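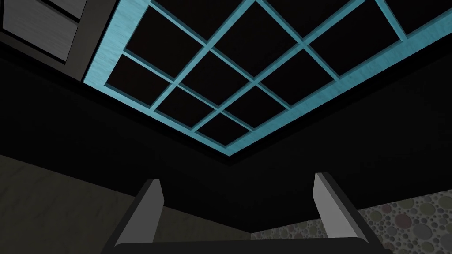
**Flavelthorpe group puts two grippers through the same simulated kitchen**

1/23/20 – The robotics group at Flavelthorpe has finished the first round of its gripper comparison, and the narrow parallel model from Sarantis came out ahead of the wider Drimo in most of the tasks. The results were presented to members this week, and the full table will be put on the group's page when the checking is done.

The comparison was made completely in simulation. Each gripper was mounted on the same model of arm, with the same controller and the same wrist camera, and each made 800 grasp attempts in a set of rendered rooms. A further 90 attempts per gripper were made with the lights turned down, to learn how much the controller depends on a good picture.

"We wanted to change only one thing," said Branislav Malý, who coordinates the work. "In our earlier tests in October we changed the gripper and also the camera, and after this we could not say which of them made the difference. It was a waste of two weeks."

According to Malý, the Sarantis did better with flat objects such as cutlery and lids, where its thinner fingers could slide under an edge. The Drimo held round objects more firmly and dropped fewer of them during transport. With soft items the group found no difference worth reporting, and Malý thinks the simulator is partly responsible, as it does not treat cloth very well.
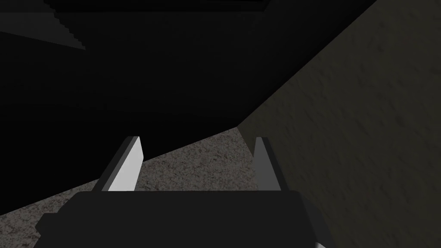 The wrist camera was the subject of the longest discussion. It is fixed behind the palm and looks along the fingers, and some members feel that this position costs too much of the view. When the arm works low in a corner, the palm block fills the bottom of the picture, and beyond the open fingers there remains a grey speckled surface, a rough olive-grey wall and a large area which is nearly black. The controller must find its target with what is left. Others in the group answered that a camera mounted higher would see more of the room but less of the fingertips, and that the last few centimetres are where most grasps are lost.

The low-light attempts gave both grippers trouble. The controller often stopped before reaching the object and asked for a new view, and in many cases the new view was no better than the old one. Malý said the stopping rule was written for brighter rooms and will be changed before the second round.

The group also changed how it counts a failure. Until last year an attempt was called successful as soon as the object left the surface. Now it must be carried to the target and released there. Older results from Flavelthorpe can therefore not be compared directly with the new ones.

The second round will use the Sirkport controller with both grippers and is planned for 2,000 attempts in total. A higher camera position will be tried in part of them. Members who want to propose objects for the test set should send the model files to Malý, with the weight and the friction values filled in – files without these values were the main cause of delay in the first round.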